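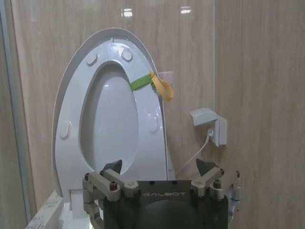
Page last changed: 15th April

Washroom robot on the late shift - what changes for us?
Board: Cleaning and Facilities / Working life

mopandbucket
We clean the Hattar building, two floors of offices plus the showroom. Gavetti have the contract and they are bringing in a robot for the toilets. The photo at the top is one of the cubicles on the showroom floor, seat up, green tab on the seat. They want us to leave the bins and mirrors as they are and let it get on with the bowls and seats. Has anyone worked alongside one? Mainly I want to know what happens to the hours.

tallowfield
We have had one for 9 weeks at Perex. Hours stayed the same on paper. What changed is the order you do things in. You can't be in the washroom while it is working, so you do kitchens first and come back. If it stops, you are the one who gets called, and that time is not on the rota.

greyapron
Same with us about the call-outs. Write them down, with the time you left your own job and the time you got back to it. Our supervisor didn't believe how often it was until she saw the sheet.

nightbus_44
I'll be the one to disagree. Toilets are the worst part of the shift and my knees are finished. If a machine wants to do them it can have them. I'd sooner get called over now and then than scrub 4 washrooms a night.

mopandbucket
I don't mind losing the toilets either. I mind if they then say the job is smaller and cut an hour.

tallowfield
That is what to ask before it starts. Get it in writing from Gavetti, not from the building manager.

pipe_and_drain
Maintenance here, not cleaning. Green tab with the yellow loop - is that for you lot or for the robot? And I see the outlet cover is open with the plug in. Who is checking that if water is going about?

mopandbucket
The tab looks like it's there so the seat can be lifted without holding the rim. We use it too. I'll ask about the cover.

pipe_and_drain
Do ask. Covers get left up everywhere and then it's my ticket.

greyapron
Going back to hours. At our site they gave us a one-off 1,000 for "learning the new system" and then room 445 and the whole corridor with it got added to our list. So read what comes with it.

nightbus_44
Was the 1,000 each or between you?

greyapron
Between us.

nightbus_44
Right. That is less good.

mopandbucket
Thanks all. Meeting is later in April. I'll ask for call-outs on the rota and the hours in writing, and post what they say.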